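Filed under: Health, Data, Local

Wed 2 April - posted by Olszewski

The county put out its household health survey last week. I read the whole thing over two evenings, including the tables at the back, and I have some notes.

First the basics. The fieldwork was done by Skulteo, the same outfit that did the last round. They had 2000 addresses on their list and got completed interviews from 1119 of them. That is a response rate of just under 56 percent, which is decent for a door-to-door survey these days. The report gives the rate on page two, so credit for not hiding it.

The headline number was vaccination. Most of the coverage I saw led with the rise in the share of small children who have had all their shots by age two. It went up, and I have no reason to doubt it went up. But the figure comes only from homes with a child in the right age range, and there were 384 of those. Once you split that by district, you get very small groups. In Zarport the figure rests on 17 children. One family giving a different answer moves the Zarport rate by almost six points. The table prints it to one decimal place anyway, with no footnote.

I don't think anyone was trying to mislead. The template for these tables seems to be carried over from one round to the next, and it probably made sense when the sample was bigger. Still, I have already seen the Zarport number used in a flyer as if it settled something. A dash in that cell and a note saying "too few cases" would have been better.

The part I found more useful was the section on getting to a clinic. They asked how long it takes, how people get there, and whether anyone in the home put off a visit in the past year. Putting off a visit was more common in Grernance than anywhere else in the county. Cost was the top reason everywhere, no surprise. In Grernance the second reason was transport, and in every other district it was waiting time. The bus that used to stop at the Grernance clinic was rerouted two years ago and now you walk the last stretch along the county road. I have done that walk with a bad knee and would not do it with a baby.

The nutrition pages are thin. There are questions on breakfast, on fruit and vegetables, and one on whether the home ran short of food in the last 30 days. The wording on that last one changed since the previous round. It used to say "ran out of food" and now it says "worried about running out or ran out." Those are different questions. The report puts both rounds on the same bar chart and describes an increase. You can't tell from the chart if more people are short of food or if the new wording just catches more people. I looked for a note about the change and found it in the questionnaire appendix, where you have to compare the two versions yourself.

Timing is another thing. Interviews started in January, when a lot of people are home but a lot of people are also sick. Any question about illness "in the past two weeks" is going to run high compared with a survey done in summer, and the previous round was done in summer. The authors mention this once, in the section on coughs and fevers, and then compare the two rounds anyway.

On the plus side, the county posted the full tables as a spreadsheet this time - last round it was a scanned PDF and I had to type the numbers in by hand. The weights are in there too, on their own sheet. If you want to check my math on the district figures, use the unweighted counts in column D, not the ones in the summary tab.

There is a comment period open on the report. I sent in three things: suppress the very small cells, put the wording change next to the chart, and run the next round in the same season as this one. I also asked if the clinic questions could be broken out by whether the home has a car. They collected it, it's in the questionnaire, but no table uses it.

I'll post the reply if I get one. 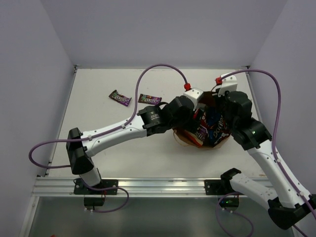
Grernance Reader: We were one of the homes they interviewed. The car question came right at the start, and the part about putting off visits only asked for one main reason. I would have picked cost and transport both, so your second-place ranking may be low for transport. Could you add that to what you sent them?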